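Talk notes, Heltcombe, 18th April. Keep it under 12 min!!

Open with the moving story. Four flats, same boxes never unpacked. Pause for laugh, move on.

Main point: most clutter is just stuff waiting on a decision. Marijke Jansen's line, "decide once, at the door." Credit her. Mail, bags, keys, shoes. One spot each, near where you drop it anyway. 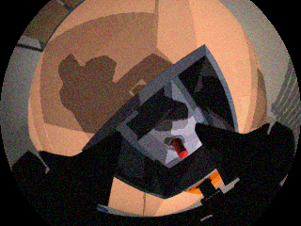

Then the kitchen drawer. Ask for hands, who has dead batteries in there? Dont wait too long. Tip it all out, put back only what you used since September.

Cost bit, quick. Reginald spent 2,000 on storage units, still couldnt find his passport. (he's ok with me teling this)

Questions. If none, do the garage one.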